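Ticket 3404 – Surdu two-tier rotating rack, white wire: leans and catches when turned
Status: resolved, left open for follow-up
Last updated: Saturday, 16:20

Reported by the Hestside shop. The rack is for the counter and holds bow ties and a few thin neckties from the Culus range. It was put together from the flat pack in May and ran well at first. The shop says it now leans when one side is full, and the upper tier stops at the same point on every turn. Ties with a fastener on the strap also slide along the arms and end up on the counter.

First reply from Ketow
Please take all the stock off and stand the rack on a level table. Turn each tier by hand and tell us whether it still catches with nothing on it. Check that the base ring sits flat all the way round. If it rocks, don't bend the wire yet.

From Hestside, 10:15
Done. Empty, the lower tier turns freely. The upper tier still catches, though less than before. The base does not rock on the table. It did rock on the counter, and we have now found that the counter has a raised join where two sections meet. We had been blaming the rack for that.

From Ketow, 10:50
That explains the lean. For the catch, loosen the screw in the collar under the upper tier by half a turn, lift the tier slightly, let it settle and tighten again. The usual cause is that the collar was tightened with the tier pushed down too far. Part 486 is the washer that goes between the two. If it is missing or split we will post one.

From Hestside, 12:30
Washer was in place but folded over at one edge. Flattened it and put it back. The tier goes round properly now. We have moved the rack to a wooden table and are putting stock back on a little at a time, starting with a navy bow tie on its neck strap.
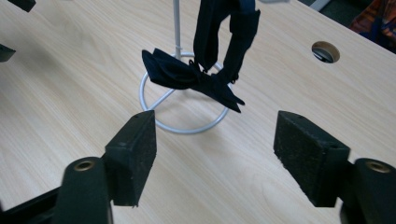
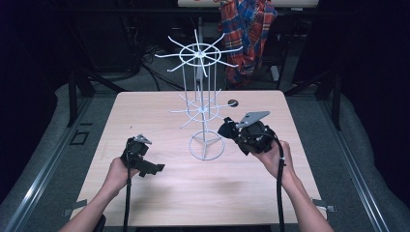
Can a bow tie be hung by its fastener, or should the strap go over the arm?

Put the strap over the arm, closed, with the fastener hanging at the bottom of the loop. Hung by the fastener alone, the tie swings out when the rack is turned and can catch on the one next to it.

From Hestside, 14:05
Rehung the bow ties that way. One slid off, from an arm that had been bent down by something heavier before. We have eased it back up by hand and it holds now. We have 98 ties to go out in all and they won't all fit, so the spares are staying in the drawer.

From Ketow, 14:40
Fine to ease an arm back once. If it drops again, leave it empty and tell us – the wire weakens if it is bent back and forth. Fill opposite sides in turn and keep belts and scarves off this model. It is sold for neckwear only. Leave 60 cm clear across the table so that nothing brushes the wall as it turns.

From Hestside, 16:20
Noted. We are measuring the table now. A replacement washer would still be useful, as the old one has a crease in it. Please send one to the shop with the next delivery.

Action: part 486, one, added to the Hestside order. Ticket to be closed when the shop confirms it has arrived.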